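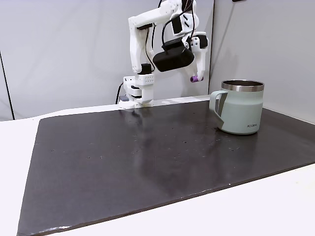 The KIRA mug in sage green, stainless inside

I've been selling mugs at Povier for a while now and this is the one I keep taking home (I'm on my second, the first went to my sister and never came back). It's an insulated mug with nearly straight sides, a bare steel rim and a squared-off handle that I can get my whole hand through, which I can't say for most of them!

The green is pale and a little grayish. Next to dark things it looks lighter, and on my kitchen shelf it nearly blends in with the wall. The name is small and low down on the side, so you aren't drinking out of a billboard.

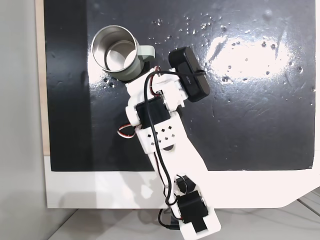 Cleaning is the part people write to me about. I use a bottle brush and plain dish soap, and once a week I leave baking soda and warm water in it overnight for the tea stains. Hui-mei Peng, who packs our orders, swears by denture tablets, and hers does look better than mine.

We have 88 in stock and the next delivery is in September. Orders leave Ristbridge within 3 working days. Lids are sold separately, and the old Pladum ones don't fit, sorry!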